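Als ich Bezawit Assefa zum ersten Mal anrief, hatte sie keine Zeit, weil gerade Brot im Ofen war. Beim zweiten Mal auch. Im März hat es dann geklappt, und wir haben fast den ganzen Nachmittag über Sauerteig geredet (ich hatte eigentlich nur eine Stunde eingeplant!).

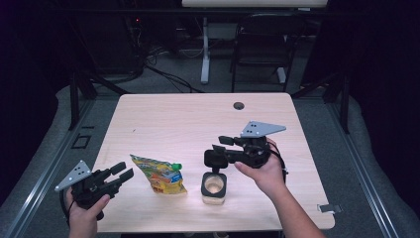
Angefangen hat bei ihr alles mit einem Glas Anstellgut von einer Nachbarin. »Ich habe es zweimal umgebracht«, sagt sie und lacht. »Beim dritten Mal habe ich es endlich regelmäßig gefüttert.« Heute backt sie für den Hofladen Carretero, 82 Laibe in einer guten Woche. Geformt wird zu Hause, auf einem Tisch aus hellem Holz mit abgerundeten Ecken, so einem wie auf dem Foto, und den verteidigt sie gegen jede Edelstahlplatte. »Auf Holz merke ich sofort, wenn der Teig zu weich ist.«

Und das Mehl? Da wird sie streng. Sie nimmt Roggen aus der Mühle Prildale, 300 Gramm pro Laib, dazu Weizen – und bitte kein Tütchen Hefe zur Sicherheit. 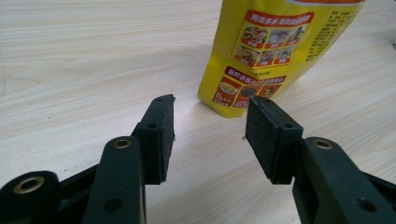 »Wer Hefe reintut, hat es eilig«, meint sie, »und dann soll er halt Brötchen holen.« Ich habe kurz an meine eigene Küche gedacht und lieber nichts gesagt. Ihr Teig geht über Nacht in den Keller, um fünf Uhr früh heizt sie den Ofen an. Ob sie nie ausschlafen will? »Doch, jeden Tag.«

Zum Abschied gab es ein Glas Anstellgut für mich. Es heißt Zamier, fragt nicht, und steht jetzt bei mir im Kühlschrank.

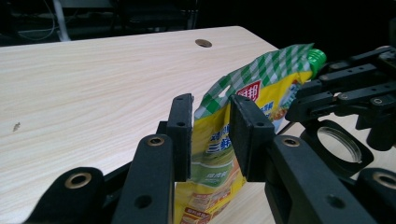
Helle Tischplatte mit Holzmaserung. Text: Ourania Margaritis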